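Fikau Tray Demo – README

Files from the open day at the Quintero building, one Wednesday in September. Visitors drove a simulated arm at two desks while we logged the sessions. Comfort Mensah ran the desks and Jhonatan Henao wrote the export script. Questions about the format go to Jhonatan.

What is included

30 sessions, one folder each. A folder holds the rendered video from the gripper view, the joint log and a short notes file. Seven sessions were stopped early by the visitor and are marked "short" in the notes. They replay normally.

Task

Move the gripper into the wooden tray, touch the floor of the tray and come back out over the table. Visitors had five minutes each, plus a practice run that we did not save. Most people were slow on the way down – the view is close and the far wall of the tray fills up quickly.

Replaying a session

Install Testier first, then open the folder from its File menu. Loading takes some 10 seconds on the desk machines. If the arm starts in the wrong pose, reset the world before pressing play. The Esotmont desk used an older settings file, and its logs need the "legacy" box checked.

Known problems

The clock on the second desk ran ahead in the morning. Joint logs and video agree with each other, but don't compare times between desks. Contact values are missing from the first few sessions after lunch.
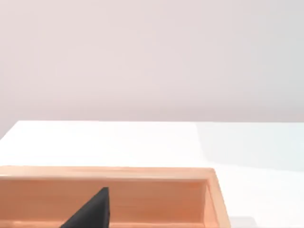 Visitor names were not kept. The sign-up sheet was only used to call people to the desks, and the notes files refer to sessions by number.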